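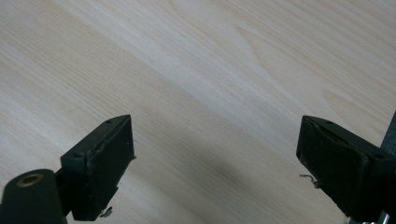
My sister told me last April that a dining table is wasted on people who eat in front of the television, and I have been arguing with her in my head ever since (usually while washing up, when she can't answer back).

She has a point, I'll admit. When we moved to Lindholm we went a whole winter with our plates on our knees, and it was cozy, and I don't regret a single casserole. But I grew up in a house where supper was at the table at six, even on Mondays when it was only soup, and I think something gets said over soup that doesn't get said during a detective show. My father never once asked me a hard question on the couch. At the table he'd pass the bread and out it would come!

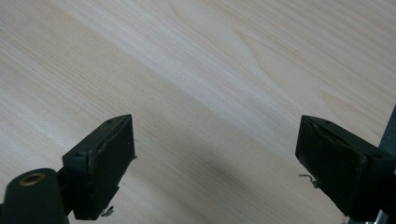

Pale wood, fine grain, before supper.

People say they haven't got the time, and I know some truly haven't. I worked late shifts at Betudard for 4 years and ate most of my dinners standing up. So I'm not asking for every night, or for candles, or for a tablecloth that needs ironing. I'm asking for 27 minutes now and then, with the phones in the other room and everybody facing each other, even if all you end up talking about is the neighbor's gutters. My sister is coming on Sunday, and I've already put out the good bowls.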